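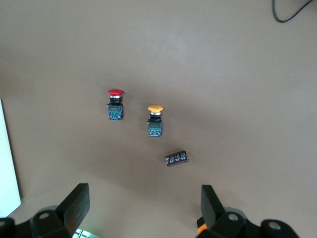 Red and yellow mushroom buttons, with the small brown part below them.

Subject: Re: [panel-parts] Spare pushbuttons, red and yellow
Date: 15 August 2024

On the earlier message:

> I'm rebuilding the control box on a Kollwood saw and need a red
> mushroom head with the contact block still attached. Yellow would
> be useful too. Do you have either one, and are the blocks the
> blue and green kind? Mine is the old Stelholm box, so depth is
> tight.

Yes, I have one of each to spare. Both have the silver ring and black collar, and both still have a block on the end, blue and green, with screw terminals. I haven't put a meter on either of them, so check the contacts before you wire anything.

I don't know what the small dark brown component is. It was in the same bag from the Begay clear-out. If anyone recognizes it, please reply to the list. I can include it in the box if you want it.

On depth, measure from the back of the panel to the nearest wire duct and send me the number. I'll check it against the red one before I pack anything. Postage is $5.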